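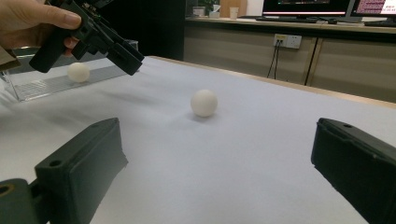

An Open Day at the Clivesari Opera Workshop

October
By Thoa Hồ

The workshop is behind the railway station in Clivesari, and I walked past the door two times before I found it. Inside, the first room was already full of people with wet umbrellas. The guide, Raffaele Bellini, gave us a paper plan of the building and asked us to stay together on the stairs.

We started with the costumes. The store has 2,953 of them, hanging on two levels, and each one carries a cloth label with the name of the singer and the year. On some labels I could read four names, one under the other. Mr. Bellini explained that a soprano's dress is opened and closed again at the back many times in its life, so the seamstresses leave extra cloth inside.

After this we went to the rehearsal hall. It has the same floor size as the stage in the theater, with colored tape where the walls of the set will be. A pianist and two singers from the Vlachou studio were working on a duet from "L'elisir d'amore." They stopped often. The tenor came in too early at the same place three times, and the pianist only smiled and went back 10 bars. I enjoyed this more than many concerts.

The music library was smaller than I expected. The orchestra parts are kept in gray boxes, and the players' pencil marks are not erased between productions.

The visit takes 100 minutes and the ticket includes coffee. Please note that the stairs are steep and there is no elevator. The last group enters at 4 p.m. I bought a used vocal score at the desk and read it on the train home.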